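Search this site Search

Two small countries, one bridge, no ambassador

13 Jun 2021

Quick one, I've got a train at 4 and haven't packed. But I said I'd write something on the Kandura business and if I don't do it now I won't.

So. Kandura has recalled its ambassador from Stodov. Over a bridge. Well, over who gets to stamp passports on a bridge, which is a bit different but not by much. The crossing at Bukard has had one customs hut at each end for as long as anyone's been using it. Lorries stop twice, drivers moan twice, everybody has a smoke in the middle. Last November the two sides signed the Omerović Protocol, which was meant to put both lots of officers in the same building on the Stodov bank. One stop. Shared car park. Lovely.

Then somebody read article 2 properly.
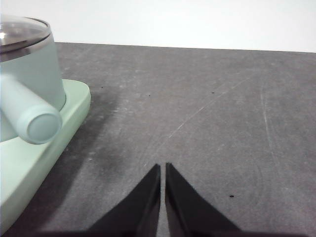
Grey table, white wall.

Article 2 says officers of "the visiting party" shall act under the law of "the host". Fine if you're the host. Kandura's lot say it means their own staff could be arrested on the say-so of a Stodov sergeant for doing their normal job. Stodov says don't be daft, it only covers things like parking and fire drills. Both readings are in there if you squint. I've read it four times now, in the English version, which is the one that counts if they disagree, and I still couldn't tell you.

I wrote in the spring that this would be sorted by a quiet exchange of letters. Wrong about that. Should have seen it, the protocol has 85 paragraphs and not one on what to do if there's a row. There's a line saying disputes go to "consultation". Consultation with who? When? If one side won't pick up the phone you're stuck.

And calling the ambassador home is a funny tool for it. People hear "recalled" and think war. Mostly it means a very senior person gets on a plane with two suitcases, sits in a ministry for a few weeks and writes a memo. The embassy stays open. Visas still get done, the deputy goes to the receptions. It's a sulk with paperwork. But it does cost something, the person who knew who to ring is now in the wrong country. 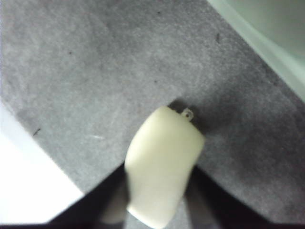
What gets me is the timing. Stodov has an election coming and the governing lot are behind in the river districts, which is exactly where the bridge is. So no minister there is going to say sorry, we'll redraft it. Kandura knows that perfectly well. My guess (only a guess) is they went loud now to get a promise out of the opposition, who look like winning and would love a cheap foreign policy success in week one.

The lorries, meanwhile. The hauliers' association put out a note saying 123 of them were queued on the Kandura side the morning after the recall. No reason for it either, the huts were open, same staff as before. Just everyone suddenly checking every box very slowly. You can't prove a go-slow. Thats the point of a go-slow.

A reader emailed to say I'm too soft on Stodov and that putting the shared building on their bank was a land grab in itself. Don't agree. It had to go on one bank or the other and theirs is flat. The Kandura side is a cliff with a petrol station on it. There was talk of building it in the middle of the bridge at one point, which would have been very fair and also fallen in the river.
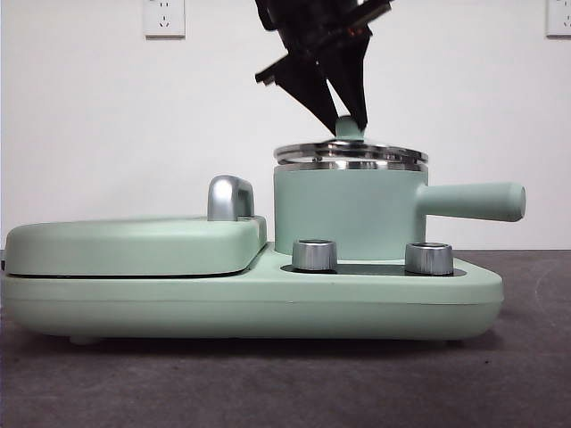
What I'd do, for what it's worth. Leave the protocol alone, nobody wants to reopen 85 paragraphs. Write a one-page side letter saying officers on duty answer to their own service for anything done on duty, full stop. Sign it somewhere dull. Each side tells it's own papers it won. Ambassador goes back after the election, new faces, nice handshake at Bukard with the flags out.

Will they? Maybe by November, a year on from signing, there'd be a reason to hold a do. Could easily drag past that though. The old two-hut arrangement works well enough that neither side is really hurting, apart from the drivers, and drivers don't get asked.

Also meant to say something about the fishing licences, becuase they're tied up in the same talks and I had three emails about them. Upstream permits lapse at the end of the season and neither side has said a word on renewing. Will try and do a proper post when I'm back. If you've got the actual text of the fishing annex please send it, the copy I have is missing a page.

Right, packing.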